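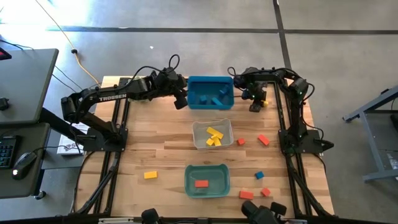

Butcher-block top in tan and honey tones.

Grindero bench oil, 300 mL tin

I've used this on two benches and a chopping board since March. It goes on thin and smells faintly of orange. One tin did both benches with a bit left over. First coat was touch-dry overnight, the second took longer in the cold shed. Colour came up slightly darker than the Hotska oil I had before. The lid is a nuisance and needs a screwdriver. At $18 I'd buy it again, though not for outdoor furniture.

Apostolos Tzavaras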